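I got tired of answering the same things in the hallway, so I typed them up. I run the sorting desk at Mestby, where we pack mixed boxes for offices (fruit, tape, pens, whatever they order), and since April we've been getting ready to share some of that work with Doser. Doser is the robot. Ask me more and I'll add to this page!

## So, is Doser taking my job?

No. I asked that one myself, in a room with the door closed, before I said yes to any of this. What Doser gets is the basket sort, the part where returned and leftover items go back into the right bin. The packing, the checking, the phone calls and the arguing with suppliers all stay with us. There are 5 of us on the desk now and there will be 5 of us after summer. I have that in writing and you're welcome to come read it.
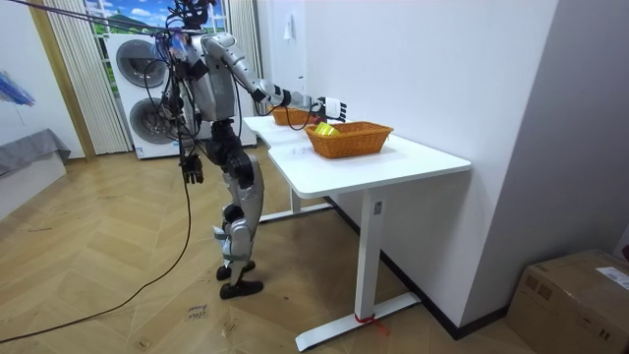 Ezequiel Manríquez wrote back to the first version of this page that a promise through summer is nice, but what he wants to know is what happens the year after, and whether "no job losses" also means no hours lost.

Fair. I don't have the year after. The hours I do have: your contract hours stay put, and anyone whose sorting time shrinks moves over to packing at the same rate. If that changes, I'll tell you before I tell anybody upstairs.

## Why start with sorting?

Because we all hate it — me included. We had 187 boxes come back in one month last winter, and my wrists remember every one of them. It's also a job with a clear right answer most of the time. A banana is fruit. Tape is office supplies. You don't need ten years on the desk to know it, which makes it a decent first thing to hand over. 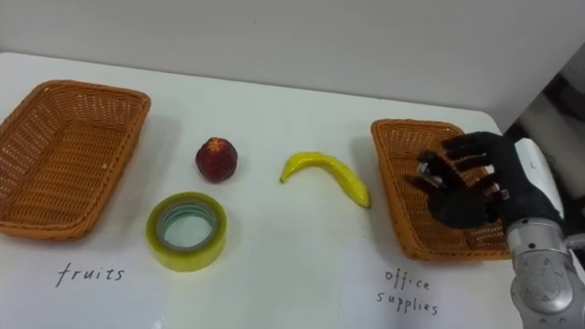 Drahomíra Kubíček says the easy sorting is also when she gets to rest her head, and that if every simple job goes to the robot, the people are left with seven hours of hard ones.

I've thought about that one a lot since she brought it up, and I think she's right. So we're putting in a second short break in the afternoon, and I've asked for sorting to stay on the human rota two mornings a week for anyone who wants it. Put your name down if that's you.

## Do I have to learn to program it?

Nope! The training is with Kollár, the outfit that set it up for us, and it's mostly about how to lay out the work and when to step back. You'll spend more time on the table than on the computer. The baskets need to sit with some room between them, and every one gets a name in plain handwriting, the way "fruits" is written on the card there, so whoever walks up next knows what goes where. If you can write a label, you're most of the way through the first session. (Please print, though. Some of us have doctor handwriting and I'm not naming names.) 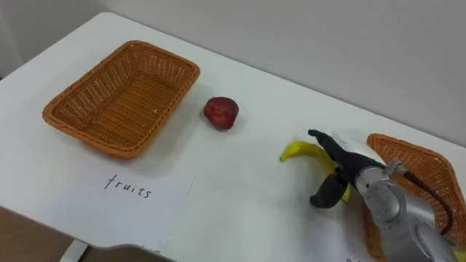
Mistakes are the other thing people ask me about, mainly who gets blamed. Not you. If Doser puts something in the wrong basket, it goes in the error log under Doser, and Kollár looks at it with me at the end of the shift. We'd like you to fix it and write it down, that's all. It helps to keep the table as bare as you can while it's working: a banana, one piece of red fruit and a lot of clear white desk make it very easy to tell what it's going for. A crowded table is hard to follow for us too.

## Where do I stand when it's running?

Out of arm's reach, and never between it and the desk. Come around to the free side when you need to swap a basket, and wait until whoever is on the controls says okay. I know it feels silly to wait for permission to move a basket. Do it anyway.
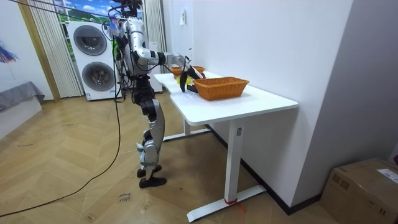
Shoes and floors have turned into a bigger subject than I ever expected. Closed shoes for everybody, no rolling chairs nearby, and look down before you walk over. There's a long black cable that runs down from the robot and curves across the wood floor, so pick your feet up and don't drag a cart through there. Same goes for boxes: keep them over by the wall.

## Will they get one at Ancombe too?

They've asked. I said let us get through summer first, and I'd want the Ancombe crew to come spend a day here and talk to you all without me in the room.

## Can I say no?

Yes, for now. Nobody is being put on the Doser shift who hasn't signed up for it. If you'd like to try it once and then decide, come find me before lunch, I'm usually at the packing end with a coffee.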